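Jatow Unpacking Set

Version of 2020-10-07

This set has 1,880 short episodes of one task – taking soft and small things out of an open cardboard box and putting them on a bed. All were recorded with hand-held grippers in bedrooms, in 21 rooms. We use it to train the Susach policy, which predicts finger opening and gripper motion from the wrist view only.

Each episode has one box and a mix of objects. We prefer things that change shape, as rigid objects were already well covered in our older set, Flarlow.
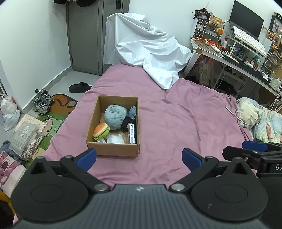
Wrist view with fingers open, box with towel and toy hamburger inside.

Splits

Training uses 14 rooms, and the other seven are kept for testing. No room is in both parts. A smaller subset of 700 episodes is given for people who have only one GPU.

Known problems

Clear plastic bags are the hardest objects for our model. It often closes too early, or it takes the bag together with the neighbor object. Toys with a clear outline are much easier. The order of removal is free, so two good episodes can look very different, and a simple regression loss will average them. We advise a diffusion head.
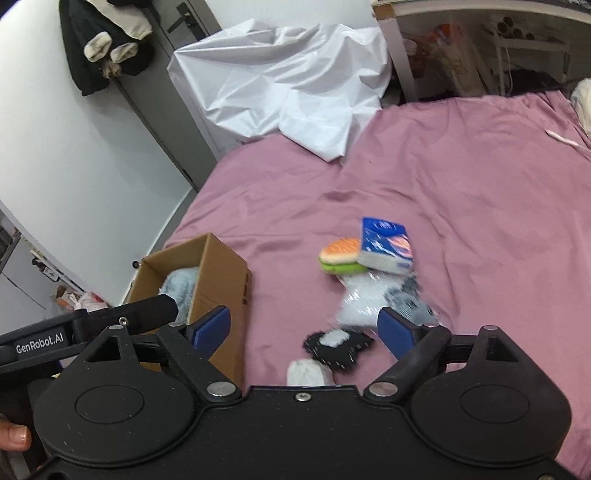
Hegazy wrote to us that the averaging also appears with a diffusion head when the history is only one step, and that a longer history helped more than extra data. We did not test this yet.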